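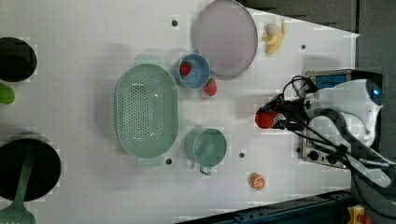

Kamata is a mineral sands deposit, and I've been fond of it ever since I first read the drilling notes. It holds mostly ilmenite, with a bit of zircon and rutile mixed in – nothing glamorous, but it keeps paint white!

Geology

The sand sits in two layers, an old beach and the dune that blew over it. Chia-hao Yen mapped both and drilled 494 holes.

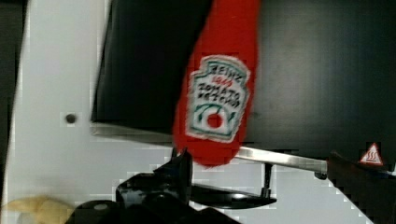 A red Heinz ketchup bottle, label showing.

Ownership

Zustine held the licence first, then sold it to Fakimow in September (I still call it the Zustine ground, old habit).

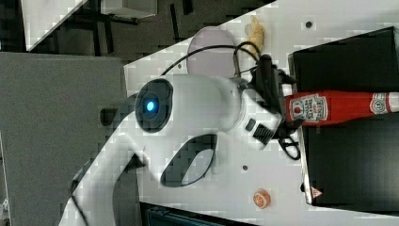 Processing

The plan is a floating dredge feeding spirals, then magnets to pull out the ilmenite. I-hsuan Tam wrote the water study, and it's 762 pages, so bring tea.
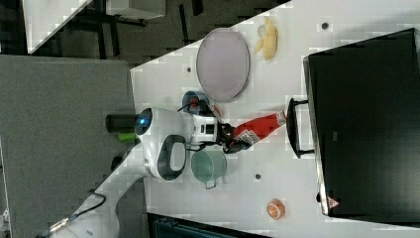

Red squeeze bottle by the toaster oven.

The haul road to Liltik port is still waiting on a permit.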